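Section 9: Container Refund Sorting at Home and Drop-off
Velus Household Recycling Station - Set-up and Use Guide
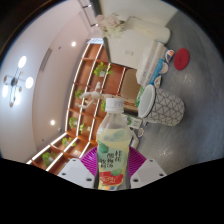 Figure 9. Clear plastic drink bottle with white screw cap and printed label.

9.1 Before you begin

The Velus station is supplied with three tubs, a lid frame and a sheet of colour labels. Households in the Sovville council area should use the labels marked S. All other households should use the plain set. Do not fit the lid frame until the tubs have been labelled, as the label recess is covered once the frame is in position.

Place the station on a level floor, at least 80 mm from the skirting board. The station may be kept in a laundry, garage or covered verandah. It must not be stored in direct sun.

9.2 Preparing containers

1. Empty all remaining liquid into the sink. Part-full containers are not accepted at the drop-off point.
2. Rinse once with cold water. Detergent is not required.
3. Leave the printed label on the container. The barcode is read at the drop-off point and a container without a legible barcode will be returned to the customer.
4. Remove the cap and place it in the small cap tray at the front of Tub A.
5. Do not crush bottles or cans.

Note: Imported drinks are accepted where the container carries a registered barcode. Labels in languages other than English do not affect eligibility. If in doubt, set the container aside and ask at the counter.

9.3 Sorting

1. Place clear plastic bottles in Tub A.
2. Place coloured plastic bottles and cartons in Tub B.
3. Place aluminium cans in Tub C.

Glass is not to be placed in any tub. Customers with glass containers should request the Du insert, part number 433, which is rated for glass and has a padded base.

CAUTION: Crockery, mugs, drinking glasses and ovenware are not refundable containers. Ceramic fragments damage the counting belt. Dispose of broken crockery in the general waste bin, wrapped in newspaper.

9.4 Taking containers to the drop-off point

1. Check that no tub is filled above the moulded line.
2. Lift each tub by both handles. Tubs should be carried one at a time.
3. At the Boltorier depot, present the tubs at the household counter. Loads of more than 2000 containers are processed at the commercial bay and must be booked in advance.
4. Retain the printed receipt until the refund has been credited.

Note: The depot is closed on public holidays - containers must not be left at the gate.

9.5 Cleaning

Wash the tubs with warm water and a mild cleaner as needed, and allow them to dry before refitting the lid frame. The cap tray lifts out for rinsing. Replacement labels may be ordered using the form in Section 12.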